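Packing Mixed Household Goods for Short-Term Storage
Project report, second year, Product and Packaging Studies
Submitted 2024-05-22
Supervisor: Dušan Mujić

1. Purpose

The project looked at how mixed household goods can be packed into single-wall cardboard boxes when the person packing has no purpose-made inserts, foam or void fill. Most guidance written for removals assumes that like goods are packed with like: books with books, crockery with crockery. In a small flat this is seldom possible. The last boxes to be closed hold whatever is left, and these are the boxes in which damage tends to be found later.

The question set at the start was whether textiles and plastic bags already in the home can do the job of bought packing material, and in what order they should go into the box.

2. Background

Two earlier reports from the department were used. Đorđević tested crush resistance of part-filled boxes and found that the walls bow inwards at the point where the contents stop. Brirner compared crumpled paper with folded cloth as a top layer. Neither looked at soft goods laid over the rim, or at thin plastic bags used as fill.

The Koturix packing guide, a printed leaflet supplied with the boxes, recommends that the heaviest item goes in first and that no gap wider than a hand is left at the sides. It says nothing on cloth.

3. Method

Packing was done in a furnished living room, with the box on one side of the working area and the goods within reach. The goods were not sorted beforehand. Each session used one box and ended when the flaps could be closed without force. There were 8 sessions in total.

The following rules were fixed before the first session:

Rigid cartons and containers are placed against a wall of the box, never in the centre.
Soft blocks are placed next to rigid items, so that two hard faces do not touch.
Plastic bags are bunched by hand and used only to fill gaps left between items.
A large cloth is laid over the contents last, with the loose part folded back in.

Tape was not used inside the box. A handling check followed each session: the closed box was tilted to each side in turn, set down, and opened again. Any item that had moved away from its starting position was noted.

4. Packing order

The first trials showed that building up along one wall was easier to control than filling the base evenly. With an even base layer, each new item had to rest on several uneven surfaces, and tall cartons leaned. When one wall was built up first, the cartons supported each other and the remaining space stayed in one piece, which made it simpler to judge what would fit.

The cloth caused more difficulty than expected. A striped sheet was chosen for its size, but a large sheet spreads over the rim and hides the space below it. If it goes over the box too early, the packer is working by feel. Clear bags were a better filler in this respect, as they can be bunched small with a twist at the top and pushed into a gap while the items on either side remain in view.
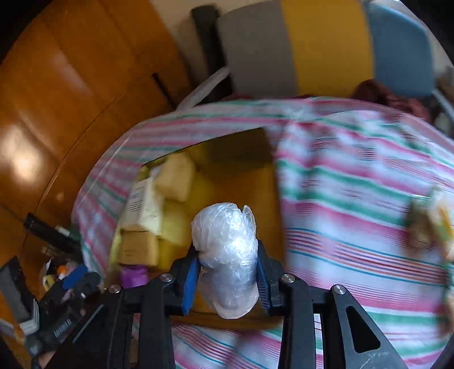 Bunched bags do have a weakness. A thin bag holds its shape only while something presses on it, and it opens out slowly once the pressure is taken off. In the third session two bags placed near the top had spread by the time the box was reopened, and the cartons next to them had tipped into the space. In later sessions the bags were placed lower, between a carton and a soft block, and this did not happen again.

5. Results

Movement after the tilt check was recorded in 3 of the sessions. All three were early ones, before the order of packing had settled. In two of them the cause was a gap on the side facing the built-up wall. In the other it was the spreading of the bags described in section 4.

No carton was crushed in any session. One carton had a dented corner, which had been noted before packing and is not counted.

Average packing time fell to 37 minutes over the last four sessions. A large part of this was spent folding the cloth. Folding the sheet lengthwise before laying it on the contents would save time, but the folded cloth is thicker in the middle and the flaps do not lie flat.

6. Cost

Bought fill was priced for comparison. The Hosta paper fill used by the department's workshop is sold in bulk only, and the smallest order came to 3,000 dinars. For a single household move this is hard to justify. The cloth and bags cost nothing extra, and the sheet was going to be moved in any case - it takes up space in some box or other.

7. Limits of the work

All boxes came from one supplier and were of one size. The handling check was mild and does not stand in for transport by van. Stacking was not tested, and the effect of a damp storeroom on cloth-packed boxes is not known.

8. Further work

A second set of sessions is planned for October, with boxes stacked in pairs and left for two weeks before opening. The folding method for the top cloth will be fixed in advance, and fill will be weighed before and after so that the amount used can be compared between boxes.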